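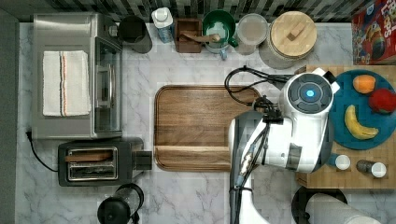

Segmentation by plane removal, and why I stopped doing it

By Anderson Evangelista
December

I spent most of this month replacing one function. It was 40 lines long when I wrote it and 300 by the time I deleted it, and it lived in the part of our stack between the overhead depth camera and the grasp planner. We call the stack Verora. The function took a point cloud, found the dominant plane, threw the plane away, and handed back whatever was left as clusters. Everyone who has done tabletop manipulation has written it.

It works on a desk. It works less well on a kitchen counter, where the support surface is several surfaces at different heights.

A walnut cutting board with a raised rim and a groove is a good test of how much you believe in planes. With a RANSAC inlier threshold of 5 mm, the board survives plane removal as a thin slab and becomes an object. At 15 mm the interior of the board merges with the counter and the rim survives as a hollow rectangle, and the groove adds a second, lower strip inside it. At 25 mm the board is gone and so is the bottom of everything standing on the marble. There is no setting I would defend. Then the butcher block next to it is thicker than any of those thresholds, so it always survives, and it comes back fused to the plate and the fruit on the plate as a single cluster. The planner looks at that cluster, computes a bounding box wider than the gripper can open, and reports no feasible grasp for the apple. From its point of view there was no apple.

The first patch was iterative removal: take the largest plane, then the next, until the inlier count drops below a limit. This gets you the butcher block. It also gets you the top of the toaster oven, which has a folded towel lying flat on it, and the towel is then deleted from the world. A towel is a thing people ask a robot to pick up. A flat object on a flat surface is a plane, and if your definition of "not an object" is "planar," you have lost every towel, placemat and envelope.

The second patch was a list of exceptions. I won't describe it.

What replaced it

The new version keeps no notion of "the table." It builds a support graph. Nodes are surface patches, edges mean "rests on," and whether a patch is a thing to be moved or a thing to put things on is a question asked later, by the task, with the task's own constraints. The plate is an object to be cleared and also the surface under a banana. Both are true and the old code could hold only one of them.

The pipeline, in order:

1. Mask the robot out of the cloud using the current joint state.
2. Over-segment the remainder by normals and depth discontinuity.
3. Merge patches with a learned affinity from the color image.
4. Infer support edges from height order and horizontal overlap.
5. Hand the graph to the planner with a confidence on each edge.

Step 3 was the part I expected to fight with. Panya Chuensuk had already trained the affinity model for a sorting job at Ivbridge, and it transferred with fewer complaints than I had budgeted for. It is confused by the marble. Gray veining under side lighting produces low-affinity seams across a surface that is geometrically continuous, so I let depth overrule color wherever the normals agree to within four degrees. The mosaic backsplash has the same issue, with more edges, and the same rule handles it.

Step 1 was where the time went.

Self-masking

The arm passes over the middle of the workspace in most useful configurations. Ours is a white arm over a white and gray counter, so nothing in the color image helps, and the mask has to come from forward kinematics: render the link meshes at the reported joint angles, inflate, subtract. This is standard and it is correct for the links.

It is incorrect for cables. Our wrist cables leave the back of a joint housing in a free loop and trail down to the wrist. They are not in the URDF. They are black, thin, and return depth that is half real and half interpolated from the board underneath. With the rigid mask alone, the leftover cable points formed a tall, narrow cluster floating above the cutting board. The support stage, asked what this object rested on, picked the board, because it was the nearest thing below. The planner then treated the board as occupied and would not set anything down on it.

I tried three fixes.

Inflating the link meshes until they covered the loop was the cheap one. It works and it costs you a large part of the board, including the part you want to place things on. Ourania Balaskas called it "solving the cable by deleting the kitchen," in a review comment I have left unresolved.

Modeling the loop as a spline with its ends pinned at the two attachment points was better. The shape is not fixed by the joint angles alone, as the cable has some memory and the clip slides, but a swept envelope over the last second of motion contains it nearly always. That is what runs now.

The third was a temporal filter that drops points moving with the arm. It is useful as a check and useless as a primary mask, since a stationary arm has stationary cables.

Numbers

The evaluation set is 1,123 counter captures, hand-labeled with support edges by Rattana Mahawong, who has better patience than I do. I held back another 500 that I did not look at until the end.

On the first set the old function produced at least one wrong or missing object in 509 captures. I had been telling people it "mostly works." The new one still fails, and the failures fall into few enough kinds that I can list them:

- Clear containers. A plastic water bottle gives you a cap, a label, and an opinion about the wall behind it. The patches do not merge and the cap is reported as hovering. I flag floating patches over no-return regions as probable transparent objects, and the planner avoids them. It does not try to grasp them.
- Things hanging on other things. A mug in a bowl with its handle over the bowl's rim has two contacts at different heights. The graph allows several parents per node, but the height-order heuristic usually finds one of them.
- Shallow insertions. A slice of toast standing up out of a slot is labeled as resting on the toaster's top plate. For "which object is this" that is fine. For extraction direction it is wrong, and the planner has been known to propose a sideways pull.
- Anything at the image border. Partial objects get partial extents, and I now mark any patch touching the border as unbounded so that nobody plans a placement beside it.

The held-back set shows the same distribution, with more glass.

Timing

Median latency went up. The old function took 31 ms on the Toft box under the bench and the new pipeline takes 88. Most of the difference is the affinity model. We replan at the level of whole grasps, so I don't mind, but if you are doing closed-loop servoing off the same cloud you would. The mask stage can be run alone at full rate and I have split it into its own process for that reason. It publishes the masked cloud and the envelope both, because the first thing anybody debugging this wants is to see which points were taken away.

One note on that. Log the joint state timestamp with the mask. I had a bug for a week where the mask lagged the cloud by one camera period, and during fast moves the arm left a sliver of itself behind as a new object. It looked exactly like a perception failure. It was a queue of length two where I wanted a queue of length one.

Next

Doina Papadopoulos wants edge confidences propagated down the graph, so that an uncertain board makes everything on it uncertain. I think that is right and I think it will make the planner timid. We are going to try it on Thursday with the threshold exposed as a parameter, and I expect to spend the following days arguing about its default.

The old function is still in the repository under legacy/, with its exception list, for anyone with a desk.

1,525 views · 14 shares · 6 comments

Contact: Anderson Evangelista, via the Sivlow contact form
© Anderson Evangelista. All rights reserved.
Back to top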